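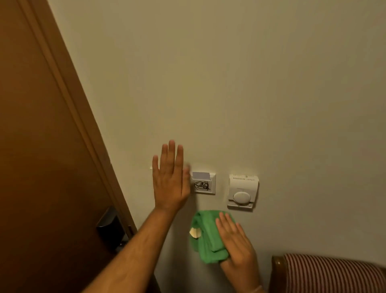
*Door and wall, entryway*

**Rulport FC -- squad and fixtures meeting, 2022-01-25**

Mabli Howells in the chair. Minutes of the last meeting accepted with one correction: the Mirani friendly ended in a draw.

**1. Transfers**

The winger on trial from Wurer has trained with us for two weeks. The coaching staff want him signed until July. Wurer will release him for a fee of 1824, payable in two parts. Agreed.

No offer has come in for the reserve goalkeeper -- he stays on the list.

**2. Away match at Sultitz**

Squad to travel the night before. Coach hire is 385. Gate receipts from the last home match were 2119, so the trip is covered.

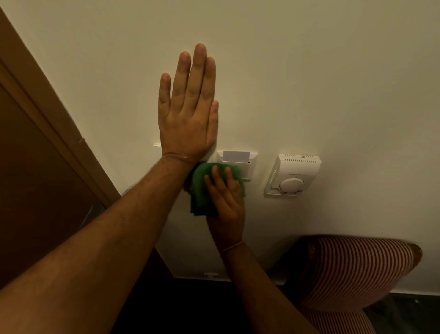

*Key card holder and green cloth*

**3. Training**

Evening sessions move to the lower field while the main field is reseeded. Under-18s keep their slot. M. Howells to tell the parents.

**4. Tickets**

Sultitz have offered us 70 away seats. Season ticket holders get first choice.

**5. Other business**

New corner flags needed. Carried over.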